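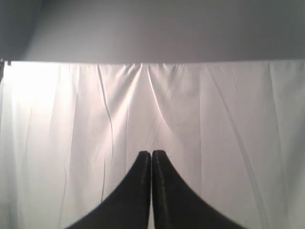

How long should kids read on their own each night? I go with 10 minutes in second grade, and stop sooner if they're guessing at every word.

Blog > Reading > Fluency

Tried the Plonik word lists again this week. Too long – 218 words, half of them never show up in a real book. Went back to repeated reading, same short page three times, out loud. Much calmer. Will post my chart when I find teh file.
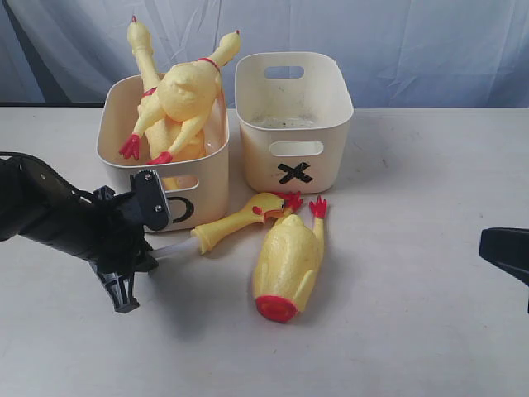 Two baskets and some rubber chickens.

Next up – sight words.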